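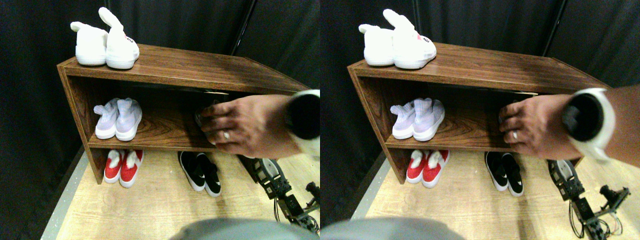

Ketholm, Nov 1, 2024

Shoe cabinet, continued

Picking up where I left off, which was with the cabinet pulled out in front of the black curtain and my coffee going cold on the windowsill. I had promised Angelica I would stop fussing with the surface and start thinking about how people put shoes away, and for once I have mostly kept my promise (there is a paragraph on the surface further down, sorry, Angelica).

For anyone reading this who missed the March pages: we want a low cabinet for narrow hallways, open at the front, with one shelf across the middle and the floor itself as the bottom level. Mulder drew it. The working name is still Ludstead and I have grown so fond of the name that I'll be sad if the catalog people change it. It has to take everyday shoes for a small household, it has to be easy to sweep under, and a tired person with a bag on one shoulder has to be able to use it without thinking.

I like this version so much more than the last one! The reddish-brown grain has warmed the whole thing up, and with the pale floor under it you notice the lighter trim along the front edges, which I had argued against in the spring and now have to admit was a good idea. Nathalie Kuipers drew that trim in with a pencil on the back of an envelope. The envelope is taped inside the cover of this book, in case anyone doubts whose idea it was.

The middle shelf is where my questions are. Reaching in toward the back is fine as far as the arm goes, there is room for a hand and a good bit of forearm. What bothers me is the light. Under the top panel it gets dark quickly, and anything tucked in at the rear turns into a dark lump that you find by feel. The white shoes on top and the lavender knit ones near the left of the shelf are easy, you'd pick them out from across the hallway. A dark shoe at the back is another matter. I can think of two ways out of it: a shallower shelf, or a lighter back panel. I lean toward the lighter back, partly from stubbornness, as I don't want to lose any depth for boots.

I took samples over to the cabinet to see what a paler color would do next to the brown, and held them up in various spots until my arms got tired. The difference is bigger than I expected. A light tan with a little sheen looks almost cream when it is beside the dark wood, and in the shadow it still reads as light, which is all I am asking of it. My only worry is scuffs. Guveo, who supply our finishes, sent a card of 6 tans and every one of them looks like biscuit to me, so I would be grateful if somebody with better eyes would go through it. The card is in the flat drawer under the tape.
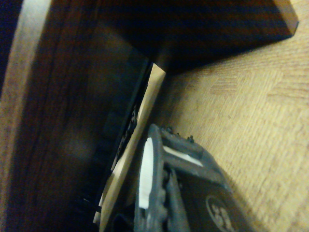
Pale board upright beside the dark panel, up close.

On gaps generally, I wrote myself a note that I want to copy out properly here before I lose it. Any narrow space next to a panel will swallow things. Shoehorns, laces, a glove, the odd coin. If the gap is wide enough for a finger it should be wide enough for a hand, and if we can't manage that we should close it up altogether. Mulder disagrees with me about this and thinks a thin gap looks elegant. He may be right about the looks, but he doesn't have children, and I spent a good part of last winter fishing crayons out from behind a radiator with a ruler.

Now the shoes themselves, where I've been the most wrong so far. I had been planning everything from the old measuring sheets, which are all leather shoes and stiff sneakers, things that stand up by themselves and stay where they are put.
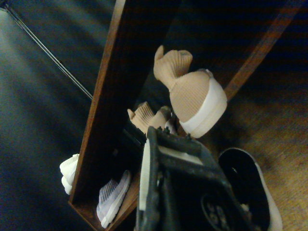
Knit shoes are a different animal and I think we should plan for them from the start. They are soft, they lean, and people drop them in more than they set them down. The big beige slip-on on its side takes up far more room like that than it would standing on its sole, and its mate is tipped over just below it, so the pair ends up sprawled where a tidy pair would fit easily. On the other hand that ribbed tab sticking up from the collar is a perfect little handle, and I wonder whether we ought to leave enough height above the shelf that you can always get two fingers on a tab without grazing your knuckles. I'd say yes. Angelica would say measure it first, and she'd be right, so that goes on the list.

I also tried the thing I had been putting off, which was to arrange everything the way my mother would. Pairs together, toes forward, a proper space between one pair and the next. It is remarkable how much bigger the cabinet feels. The lavender pair at the left of the shelf, the tall-collared ones further along, and a long stretch of bare shelf in between that could take another pair without any crowding. Down at floor level on the left went the red slip-ons with the fluffy trim, which I am very taken with and would happily wear to the office in January. The whites stayed up top. I know the top is supposed to be for keys and mail, but everyone puts shoes there, and I'd sooner give them a surface that wipes clean than a stern line in the instruction leaflet.

Surface, as threatened. The swirls in the grain show best on the top and on the middle shelf, and I find them lovely. They also hide dust, which I know because I ran a cloth over the top this morning and was ashamed of the cloth.
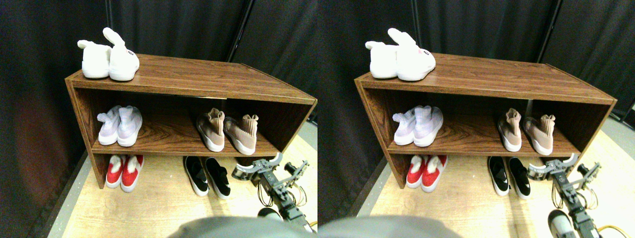

To do

Measure finger room above the collar for the knit pairs, tab up and tab folded (me).

Guveo tans: choose one, please, and write the number on the card itself and not on a sticky note (Angelica Dalisay, if she is willing).

Ask Mulder for a drawing with the lighter back, everything else left alone. Ask nicely about the gap.

Try the floor level with snow boots. Nathalie has a pair in the closet by the stairs, she says to help ourselves but to put them back.

Old measuring sheets: keep them, but mark the folder so we stop treating them as the whole story. I've penciled "no knits" on the front for now.

Find a better spot for my coffee.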